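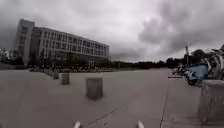 시스톤, 건조 피부용 보습연고 '그리사' 포장 및 용량 체계 개편
기존 용기 단종하고 60g·100g 튜브로 전환, 사용 설명서도 전면 개정

피부 외용제 전문기업 시스톤(Siston)은 2023년 7월 20일 건조 피부용 보습연고 '그리사(Grisa)'의 포장과 용량 체계를 개편하고, 제품에 동봉되는 사용 설명서를 전면 개정한다고 밝혔다. 이번 개편은 성분과 배합 비율의 변경 없이 용기, 표시사항, 설명서에 한하여 이루어진다. 개편된 제품은 약국과 병원 내 판매처를 통하여 순차적으로 공급되며, 기존 포장 제품은 재고 소진 시까지 병행 판매된다.

그리사는 요소와 글리세린, 백색 바셀린을 기제로 한 보습연고로, 손과 발뒤꿈치, 팔꿈치 등 각질이 두꺼워지기 쉬운 부위에 사용하도록 설계되었다. 회사는 기존의 단지형 용기가 뚜껑을 여닫는 과정에서 내용물이 손가락에 반복적으로 닿는다는 점, 그리고 한 번에 덜어내는 양을 일정하게 유지하기 어렵다는 점을 개선 과제로 검토해 왔다.

용량은 휴대용 60g과 가정용 100g의 2종으로 정리된다. 두 제품 모두 끝이 좁은 튜브 형태를 채택하였으며, 마개는 돌려서 여는 방식이다. 튜브 앞면에는 제품명과 용량, 사용 부위를 표시하고, 뒷면에는 전성분과 주의사항, 개봉일을 직접 기입할 수 있는 난을 두었다.

시스톤 제품개발본부의 지라유 프롬마 본부장은 "보습제는 매일 쓰는 제품인 만큼 용기의 형태가 사용 습관에 직접 영향을 준다"며 "소비자 상담실에 접수된 의견 가운데 위생과 사용량에 관한 내용을 우선적으로 반영하였다"고 말했다.

사용 설명서 개정 내용

개정된 설명서는 본문 활자를 키우고, 문장을 짧게 다듬었으며, 사용 순서와 주의사항을 서로 다른 면에 배치하였다. 종전 설명서에서는 보관 방법과 이상반응 안내가 한 문단에 섞여 있어 필요한 내용을 찾기 어렵다는 지적이 있었다.

신설된 '사용 전 확인' 항목에는 다음의 내용이 담겼다.

상처가 있거나 진물이 나는 부위, 눈가와 점막에는 바르지 않는다.
과거에 요소 또는 글리세린 함유 제품을 바른 뒤 붉어짐이나 부종이 나타난 적이 있는 경우 사용 전에 의사 또는 약사와 상담한다.
영유아에게 사용하고자 할 때에는 반드시 의사 또는 약사의 안내를 받는다.
다른 외용 의약품을 처방받아 사용 중인 경우 바르는 순서와 간격을 처방한 의료진에게 확인한다.

'사용 방법' 항목은 3단계로 구성하였다. 미지근한 물로 씻은 뒤 물기를 가볍게 눌러 닦고, 적당량을 덜어 얇게 펴 바르며, 사용 후에는 튜브 입구를 닦고 마개를 닫도록 안내한다. 갈라진 피부에 바를 경우 일시적인 따가움이 나타날 수 있으며, 증상이 계속되면 사용을 중지하고 전문가와 상담하여야 한다는 문구도 새로 포함되었다.

설명서의 문안 검토는 피부 건강 교육기관인 파냐시리(Panyasiri) 교육원이 맡았다. 교육원의 룽나파 와타나퐁 교육실장은 검토 의견서에서 "보습제는 피부 질환의 치료를 대신하지 않는다는 점이 설명서 첫 면에 명시되어야 한다"고 밝혔으며, 시스톤은 이를 받아들여 해당 문구를 설명서 첫 면 상단에 배치하였다.
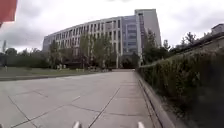 약국 상담 자료 배포

시스톤은 제품 개편과 함께 약국용 상담 자료를 제작하여 배포한다. 자료는 약사가 상담 창구에서 펼쳐 놓고 설명할 수 있는 접이식 인쇄물과, 소비자가 가져갈 수 있는 낱장 안내문으로 나뉜다. 접이식 인쇄물에는 건조 피부와 습진, 무좀 등 외관상 혼동하기 쉬운 증상의 일반적인 특징과 함께, 진료를 권하여야 하는 경우가 정리되어 있다.

특히 발뒤꿈치의 각질은 단순 건조로 여겨 보습제만 장기간 사용하는 사례가 있어, 가려움이나 물집, 발톱의 변색이 함께 나타날 때에는 진료를 받도록 권하는 내용을 별도로 실었다. 당뇨병 등으로 발 관리에 주의가 필요한 소비자에 대해서도 제품 구매에 앞서 의료진과 상담할 것을 권고한다.

상담 자료의 집필을 총괄한 시스톤 학술팀의 콘수엘로 유팡키 팀장은 "약국에서 가장 많이 나오는 질문은 하루에 몇 번 발라야 하는지, 처방 연고와 함께 써도 되는지에 관한 것"이라며 "질문별로 답변의 근거가 되는 설명서 항목을 함께 표기하여 상담 내용과 설명서가 어긋나지 않도록 하였다"고 설명했다.

낱장 안내문은 보관 방법에 비중을 두었다. 제품은 직사광선을 피하여 서늘한 실내에 보관하고, 여름철 차량 내부에 두지 않아야 한다. 고온에 노출되어 유분이 분리된 제품은 다시 섞어 사용하지 않도록 하며, 다른 용기에 옮겨 담는 것 또한 권장하지 않는다.

유통 및 기존 제품 처리

개편된 제품의 유통은 린다낫(Rindanach)이 담당한다. 린다낫은 시스톤과의 공급 계약에 따라 약국과 병원 내 판매처에 제품을 납품하며, 상담 자료 역시 첫 납품분과 함께 전달한다. 온라인 판매는 시스톤이 지정한 공식 판매처에 한하여 이루어진다.

기존 단지형 제품은 표시된 사용기한까지 정상적으로 사용할 수 있다. 이번 개편은 품질 또는 안전성 문제에 따른 회수 조치에 해당하지 않으며, 소비자가 보유한 제품을 교환하거나 반품할 필요는 없다. 단지형 제품의 출고는 12월에 종료된다.

린다낫의 티라왓 분야릿 물류담당 이사는 "포장 규격이 달라지면 진열과 재고 관리 방식에도 변경이 필요하다"며 "판매처별로 기존 제품의 재고를 확인한 뒤 공급 시점을 조정하겠다"고 말했다. 판매처는 기존 제품과 개편된 제품을 구분하여 진열하여야 하며, 제품 코드가 새로 부여되므로 발주 시 이를 확인하여야 한다.

소비자 가격은 용량별로 책정되며, 세부 사항은 판매처에 개별 통보된다. 시스톤은 공식 판매처 외의 경로로 구입한 제품에 대하여 보관 상태와 사용기한을 보증할 수 없다는 점을 함께 고지하였다.

이상반응 접수 절차

시스톤은 개편 시점에 맞추어 이상반응 접수 양식을 정비하였다. 종전에는 문의와 불만, 이상반응 신고가 하나의 양식으로 접수되었으나, 앞으로는 이상반응 신고가 별도로 분류되어 학술팀에 직접 전달된다. 신고 시에는 제품명과 제조번호, 사용 부위, 사용 기간, 증상이 나타난 시점, 함께 사용한 의약품 또는 화장품을 기재하면 된다. 제조번호는 튜브 하단의 접합부에 표시되어 있다.

사용 중 심한 붉어짐, 부종, 호흡 곤란 등의 증상이 나타난 경우에는 신고에 앞서 즉시 사용을 중지하고 의료기관의 진료를 받아야 한다. 접수된 개인정보는 이상반응의 확인과 회신 목적으로만 이용된다.

시스톤 소비자상담실의 아농 차이몽콘 실장은 "증상이 가볍더라도 제조번호와 사용 기간을 함께 알려 주시면 확인에 큰 도움이 된다"고 당부하였다.

시스톤 소개

시스톤은 건조 피부와 민감 피부를 위한 외용 제품을 개발하고 제조하는 기업이다. 보습연고와 세정제, 손 보호 크림을 주요 제품군으로 두고 있으며, 제품별 사용 설명서와 약국용 학술 자료를 자체적으로 발간하고 있다.

문의

제품 및 설명서 관련: 시스톤 소비자상담실
상담 자료 관련: 시스톤 학술팀
납품 및 재고 관련: 린다낫 물류담당 부서

본 보도자료는 제품의 포장과 표시사항 변경을 알리기 위한 것으로, 개별 증상에 대한 진단이나 치료를 목적으로 하지 않는다. 제품 사용 전에는 첨부된 사용 설명서를 확인하여야 한다.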